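Seed Swap Returns to Cernedlow Hall

If you were at the hall in July for the allotment open day, you'll remember Akosua Darko standing on a chair and asking who had seed to spare. Well, an awful lot of you did! The result is that the autumn seed swap is back, it's bigger, and it has taken over both the main hall and the little side room with the piano in it.

Doors open at ten on the Saturday and we'll go on until the last bean has found a home. Entry is free and you don't need to bring anything to swap, though of course we'd love it if you did. Last time we had 145 packets on the tables at the start and by lunch there was one sad envelope of swede left (which I took home, and they've come up beautifully, so more fool the rest of you).

For anyone who hasn't been before, it's very simple. Bring your saved seed in paper envelopes with the name of the plant and the year you gathered it. If you know the variety, write that too. If you don't, a few words will do – "tall purple pea from Dad's plot" was one of the most popular things on the table last year, and I've now got a row of it along my own fence. Then you wander about, have a natter and take what you fancy.

Delali Zakaria is running the bean table again and has been drying pods in the spare bedroom since the end of summer. There will be runners, French climbers, borlottis and a black and white one that came from a neighbour in Bastero Road, who had it from her aunt. Delali would like some of those back next autumn if yours do well, so please keep a few pods on the plant until they rattle.

Elikem Sowah is bringing tomatoes, and I can't tell you how pleased I am about this. He grew over 5 kilos from a single plant in a bucket outside his back door, and he's going to show us how he saves the seed: scoop it out, leave it in a jar of water for a few days until it goes a bit smelly and cloudy, rinse it in a sieve and dry it on a plate. Not kitchen paper, he says. It sticks, and you'll be picking fluff off your seeds until Christmas. 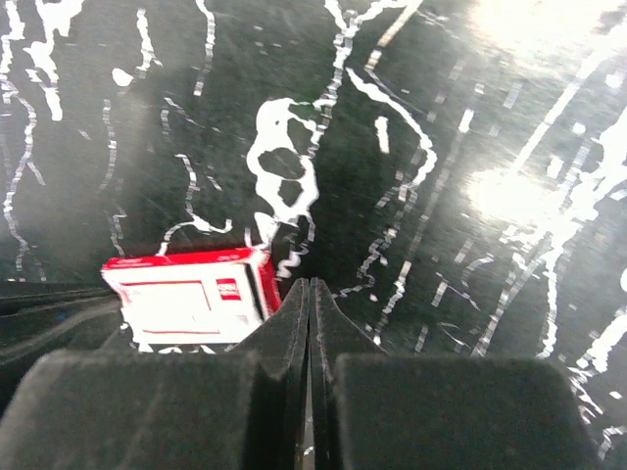

How long will saved seed keep? It depends on the plant: parsnip and onion are best sown the very next year, beans and peas are good for about three, and tomatoes will often go on for five or more if they're kept cool and dry.

That brings me to storage, which is what I get asked about more than anything else. A cupboard in an unheated room is fine. A shed usually isn't, as it gets damp in winter and the mice know exactly where it is. If you've got old seed and aren't sure of it, put ten on a damp cloth in a warm spot, fold it over and look after a week. If seven or eight have sprouted, sow as normal. If only two or three have, sow the lot thickly and hope!

One small plea about squashes and pumpkins. They cross with each other very freely, and if yours were growing near someone else's you may get all sorts from the seed. Some of those surprises are bitter, and a bitter squash or courgette should never be eaten, so we'd ask you not to bring squash seed unless you pollinated the flowers by hand and tied them shut. Dela Nyarko does this every summer with bits of wool and has a lovely blue-skinned one to share. Ask her about it, she'll happily talk you through the whole business.

There's plenty going on in the side room too. Jamie Kershaw will have the envelope-folding table set up for children (and for grown-ups, I spent half an hour there last time), and there'll be garlic for planting at the door. Garlic wants to go in now, or very soon, with the pointed end up and the tip just under the soil. Mine went in late last year and the bulbs were the size of marbles, so do as I say and not as I did.

Tea, coffee and soup will be served from the hatch. The soup is leek and potato, all of it from the Konine Lane plots, and there will be bread to go with it. If you can bake something, please let Akosua know by Tuesday, October 31, 2023 so we don't end up with 4 lemon drizzles again – lovely as they were.

Parking at the hall is tight. The path from the Konine Lane side is open again after the work on the footbridge, and it's a pleasant ten minutes on foot past the orchard. There's a rail for bikes by the back door. If you need a lift, or have a heavy box to carry in, leave a note in the tin at the allotment gate and one of us will sort something out.

Any seed left at the end goes to the school garden, where the children are digging two new beds for the spring and would be especially glad of sunflowers.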